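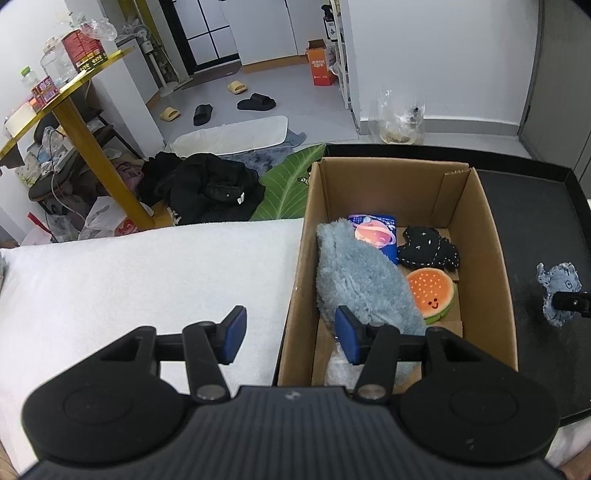 Toy box

A toy box is a container used to hold children's or pets' playthings when they are not in use. The term covers purpose-made wooden chests, plastic bins, fabric baskets and ordinary cardboard cartons put to the same use. Toy boxes are found in homes, waiting rooms, nurseries, boarding kennels and charity shops, and differ from toy shelves in that the contents are kept together in one space with no fixed place for each item.

Types

The oldest common form is the wooden chest with a hinged lid. It is heavy, lasts a long time and can double as a bench. Lids on older chests were often held up by nothing more than friction, and a falling lid can injure a child's hands or neck. Newer chests usually have a support that holds the lid at any angle, or have no lid at all.

Plastic bins came into wide use later and are easy to wash. Fabric baskets are light and fold flat, but tend to sag when only partly full. Cardboard boxes are the cheapest type and are often the first one a household has, usually a shipping carton with the top flaps left open, folded down inside or cut away. A flap tucked into the box stiffens the corner a little but takes up room and can hide small items behind it. Cardboard does not stand up well to damp or chewing, and most cartons are replaced after a few months.

Some owners stand the box in or next to a shallow tray with a raised rim. The tray catches toys that fall out and gives a flat area for sorting.

Contents

Soft toys make up much of what is kept in a typical box. They include plush toys with a stuffed body, flat fabric toys with little or no filling, and long shaggy toys meant for tugging or dragging. Faces are commonly stitched on toys for infants and pets, as sewn features are harder to pull off than plastic eyes or buttons.

Many plush toys are shaped like food, planets, household goods or animals. Pet toys and children's toys can look very much alike, and the two are easily mixed up in a shared box. They are not made to the same rules in most countries. Toys for small children are tested for loose parts, while pet toys may contain squeakers, crinkle film or catnip and are not meant for infants.

Other things find their way into toy boxes as well, such as packaging, loose batteries, single socks and plastic bags. Thin plastic wrapping is a choking and suffocation hazard for both children and animals and should be taken out when a new toy is unpacked.

Packing and sorting

Soft toys can be packed tightly without damage for short periods, though long-pile plush mats down if it is left under weight. The usual practice is to lay long items diagonally, which lets them fit without being bent, and to stand flat or boxed items against a wall of the container. Small toys go in last – otherwise they sink to the bottom and are not found again until the box is emptied.

Sorting is generally done by tipping or lifting everything out onto a clear surface. Items are divided into those to keep, those to wash or mend and those to give away. Toys with open seams or loose threads are set aside. In her household guide The Low Shelf, Ingegerd Kvam advises keeping no more than one box per child in the main room and changing the contents every two weeks, a practice known as toy rotation. Nerea Cordero, writing on the care of indoor cats, recommends a similar system with 3 small boxes, of which only one is open at a time.

Cleaning

Most fabric toys can be washed by hand in cool water with mild soap. Machine washing inside a pillowcase or mesh bag is suitable for toys without electronic parts, squeakers or cardboard inserts. Shaggy plush should be brushed while still slightly damp. Toys must be fully dry before they go back in the box, as trapped moisture leads to mildew, particularly in containers with a tight lid.

Hard containers are wiped out with a damp cloth. Cardboard can only be vacuumed or brushed, and a carton that has taken on a smell is normally thrown out.

Donation

Used soft toys are accepted by some charities and refused by others on grounds of hygiene. The toy exchange at Etura, set up by Marcelino Quintana, takes washed plush toys each September and handles about 500 items in that month. Toys are passed on in open cartons, and families may keep the box.

See also

Blanket chest
Soft toy
Storage bin
Toy library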